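Home | Reviews | Kitchen and Catering | Contact

28 November 2018
By the Jotside Reviews Desk
2 min read

Aquino Clear Cup, small

The Aquino is a small, clear plastic cup supplied by Illance in cartons of 300. It is intended for meeting rooms, waiting areas and other places where water is poured from a bottle at the table. Our Sernville office adopted it in March as a replacement for paper cones.

The cup has straight sides and stands steadily on a flat surface. Its transparency allows the person pouring to judge the level without leaning over, a point staff raised favourably in their comments.

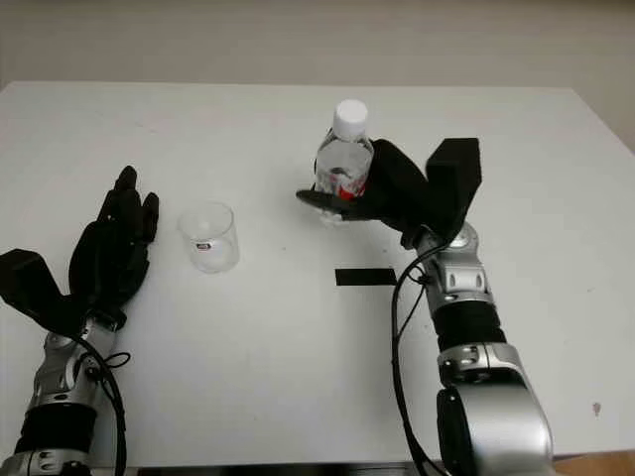

Capacity is modest. Visitors who wanted a full drink generally required a second pour, and the larger size should be considered for longer meetings. The rim is smooth, although the wall flexes when gripped firmly near the top. Of 722 cups issued during the review period, seven were returned as cracked. Cups should be stored upright in the original sleeve.

The Aquino is recommended for short appointments. Offices with dishwashing facilities may find glass tumblers more economical.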